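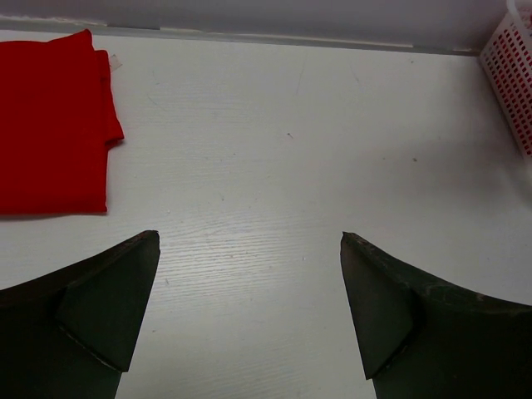

I finally got to the open day at the Utlow dye works in October, after two years of saying I would and then forgetting to book. Tickets were £10, tea included, and I'd got the 10 a.m. tour, so it was an early start and a very slow bus.

If you've not heard of it, Utlow is a small works down by the river that dyes cotton and wool for other people, mostly towel makers and a couple of school uniform firms. Our guide was Tobias Ambrose, who has been there long enough to remember the old boilers and was keen that we should all hate them as much as he did. He started us off in the yarn store, where everything is the same creamy nothing colour and smells a bit like a wet sheep (I liked it, my sister didn't).

Then the dye house itself — so loud! You get ear plugs at the door and you do need them. They were running a navy that morning for Berisha, a big order of bath sheets, and we stood on the walkway and watched the steam come off while Tobias shouted things I mostly missed. I did catch that reds are the ones that cause the trouble. A good strong red wants rinsing and rinsing, and if they skimp on it the customer finds out in their own washing machine, along with all their white socks.

My favourite bit was upstairs in the colour room with Esperanza Mahmoud, who matches the shades. There's a wall of little drawers holding 3576 recipes, some still on handwritten cards, and she let us try to put a tray of greens in order under the daylight lamp. I was hopeless. A boy of maybe nine did it perfectly and was given a mug. She also passed round number 297, a mustard that was hugely popular once and hasn't been asked for in years, and I'd have bought curtains in it there and then.

Tea was in the canteen, with proper scones. The seconds shop next door only takes cash, so bring some, as the nearest machine is back up by the station. I came away with two hand towels and a bag of odd wool for £7, and my sister got a blanket she'd sworn she didn't want.

The stairs are steep and there's no lift to the colour room, so ring ahead if that's a problem for you. They're doing another open day in spring and I've already put my name down for the afternoon tour, which goes round the water treatment side as well.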